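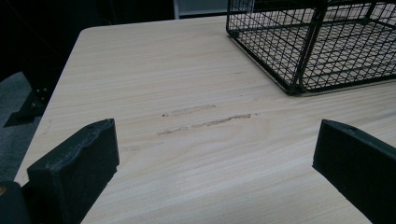
Wastmont Extending Dining Table

Product code 3902
Range: Wastmont Dining
Designed by Lilla Kocsis

The Wastmont is a rectangular dining table for six that opens out to seat eight. It comes in oak or ash, with square legs set at the corners so that the end places are as comfortable as the side ones. The extension leaf stores under the top and one person can put it in place.

We have made the Wastmont since June 2014. The current version has a thicker rail, a quieter runner and a choice of two heights of leg.

Dimensions

Length closed: 168 cm
Length with leaf: 213 cm
Width: 90 cm
Height: 74 cm or 76 cm
Clearance under rail: 62 cm with the shorter leg
Weight: 58 kg

The box for the top is longer than the table itself. Please measure stairs, landings and lift doors before you order. If the top will not go round a turn we will take it back, but the return carriage is charged.

Materials and finish

Top, leaf and legs are solid wood. The rails are solid wood with a birch plywood insert where the runner is fixed. Runners are steel and need no greasing.

Three finishes are offered: clear matt lacquer, white oil and natural oil. Lacquer needs the least looking after. The two oils can be touched up at home but must be done again once a year, more often if the table is used for every meal. White oil keeps ash pale. Natural oil brings out a yellower tone, and this deepens over the first few months.

Leaf and top are cut from the same batch of boards. A leaf kept under the table will stay lighter than the top for a while, so leave it in for a few weeks when the table is new if the match matters to you.
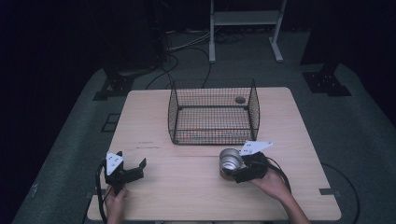 Pale tabletop with a black wire mesh basket.

Putting it together

Two people are needed, and it takes less than an hour. Legs bolt to the corner blocks with the key supplied.

Lay the top face down on a blanket or on the flattened carton.
Fit each leg loosely, then tighten all four in turn.
Turn the table over by lifting it. Do not roll it on to two legs.
Screw the feet in or out until the table stands level.
Open and close the runner twice before fitting the leaf.
Tighten the leg bolts again after one month.

Felt pads are in the bag with the key. Use them on wooden and tiled floors and leave them off on carpet.

Daily care

Wipe with a damp cloth and dry straight afterwards. Use a mat under hot dishes on all three finishes. Do not use spray polish on an oiled top, as it stops the next coat of oil from going in.

Marks left by rubber, metal or shoe soles can often be taken off a lacquered top with a soft pencil eraser. On an oiled top, rub along the grain with the grey pad from the care kit and then oil the whole top, not only the patch. Dents in oiled wood can be raised with a damp cloth and a warm iron. Do not try this on lacquer.
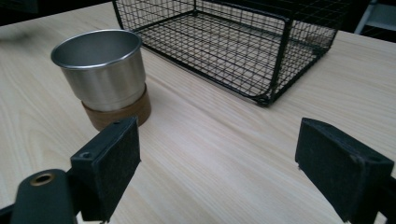

Steel cup with a brown wooden sleeve, and wire basket.

Goes with

Cirnberg bench. Oak or ash, 140 cm long, slides fully under the closed table.
Cirnberg chair. Same woods and finishes, seat height 45 cm. Sold in pairs.
Quintana sideboard. Two doors and three drawers, with the same leg section as the table.
Clerkex care kit. Oil, two cloths and a grey pad. Enough for two full coats of the closed table.

Delivery

Lacquered tables are held in stock and go out within 9 working days. Oiled tables are finished to order and take five weeks. Delivery is to a ground floor room. Upper floors can be arranged when you order. Packaging is taken away only if the table is assembled by our own drivers, and this is charged separately.

Guarantee

The frame and runner are guaranteed for 13 years in a private home and two years in a café, office or rented property. Movement of the wood with the seasons is normal. Gaps at the leaf of up to 1 mm in winter are not treated as a fault.

Customer comments

Bought with the taller leg. My knees clear the rail and they didn't with the old one. The leaf was stiff for the first week.
Casimiro Urquijo

Nice table, white oil on ash. It does show tea rings if you leave them overnight. The pad got them out.
Cúc Mạch

Four stars as one foot was missing from the bag. A new one came in the post two days later.
Unai Bravo

Questions about this table go to Sarmīte Paju in the dining department. Please quote the product code and the finish. Wood samples are free, up to three per household.

Page last updated Dec 13, 2021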